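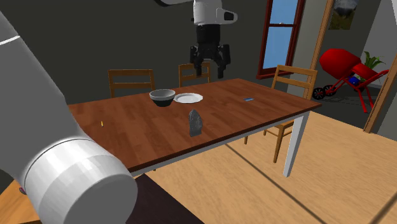 Chairs at a dining table.

4 min read

Wanted: people who eat supper and don't mind writing it down

I'm looking for households in and near Skostham to keep a supper diary for me this fall. If you've got a kitchen, or half a kitchen, or a hot plate and a shelf in somebody else's fridge, you can do this. You do not have to be a good cook. I'm not one, and I'm running the thing.

The project is called Plonent and it's a record of what ordinary people around here eat on ordinary evenings. Holidays are pretty well covered already (everybody has a picture of the turkey). But go looking for what a family in Skostham had on a plain old weeknight twenty years ago and you'll come up with next to nothing, a few grocery ads and a church cookbook with four kinds of lime gelatin salad in it. I love that cookbook, but I don't believe people ate that way all week!

We ran a first round last year with 97 households and ended up with 1091 diary entries, which I've now read all the way through twice. Some are one line long. "Cereal, standing up" is a perfectly good entry. Others go on for three pages and include an argument over whether rice counts as a vegetable. One household ate the same lentil soup almost every evening and wrote about it differently every time, and I still think about that soup.

What I'm asking you to do

You'd keep the diary for nine weeks. Every evening you jot down what you ate, what time, who was there, and where you ate it. I mean where in the house: the dining table, the couch, over the sink, in the car in the driveway with the radio on. That last part ended up being my favorite in round one and I wish I'd asked more about it, so this time there's a bigger space for it on the page.

It takes maybe five minutes. Some nights you'll forget, and you can fill it in the next morning or just leave it blank. Please don't make something up to be nice. Takeout counts, leftovers count, popcorn counts, and skipping supper counts too (write "none" and go to bed).

You can use the paper diary, which I'll mail you, or type into the form on your phone. Paper people tend to write more. I'll take either one and you can switch partway through if you get sick of it.

At the end there's a chat with me for half an hour or so, by phone or on the porch at the Brundard building, whichever suits you. I'll ask about a few of your entries. No quiz, no nutrition talk, and I won't be grading anybody's frozen pizza.

Who I'd like to hear from

Anyone 18 or older can sign up for a household, and kids are very welcome to add their own entries if a grown-up there says okay. In round one we got a lot of married couples with school-age kids. They were great and they can come back, but I'd especially love to hear from:

People who live alone
People who work nights and eat supper at breakfast time
Roommates, whether or not you eat together
Anybody cooking for a parent or grandparent
Folks who moved to Skostham in the last couple of years

If you did round one you can do this one too. Just tell me when you write so I can put your two diaries together.

What you get

Each household that finishes gets a $35 gift card, good at the Deligiannis market. If you have to drop out halfway, let me know and we'll work something out, I'm not going to be strict about it. Everybody also gets a printed copy of the finished booklet, and you'll get to see your own entries before they go in. You can cross out anything you like. Your name stays off it unless you tell me you want it on.

The original diaries will be kept in a box at Brundard with the other local papers. If you'd like yours back instead, check the line on the front page and I'll copy it and mail it home to you.

How to sign up

Send a note through the Plonent page, or drop one in the slot at the Brundard front desk. Tell me how many people are in your household, whether you want paper or phone, and what you had for supper last night. I do read that part first. I can also send large-print diaries, and Spanish ones.

I'm taking names now and I'll close the list at the end of August, or sooner if it fills up. If you write and don't hear back within a week, please write again, it probably went to my spam folder and I'm bad at checking it.

Posted 17 August 2021 by the supper diary person at Plonent. Last night was scrambled eggs and a peach.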